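Tips from the canteen at Danside, once the sorting arms come in

Keep your old habits for a month. The arm is quick, but it won't notice a bent fork.

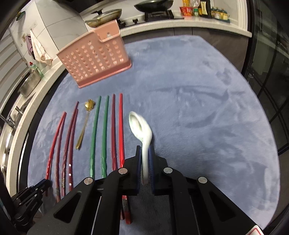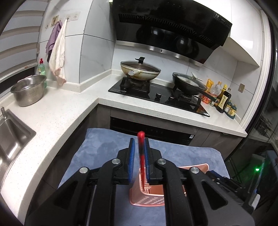 Staff get nervous about their hours, so put the new rota up early and in ink. Brendan Buckley lost three washing-up shifts and gained three of telling a machine what a ladle is - same pay, drier sleeves. Start people on one awkward thing, like the slotted spatula with the red-and-black handle, and leave chopsticks until August.

Label the drawers.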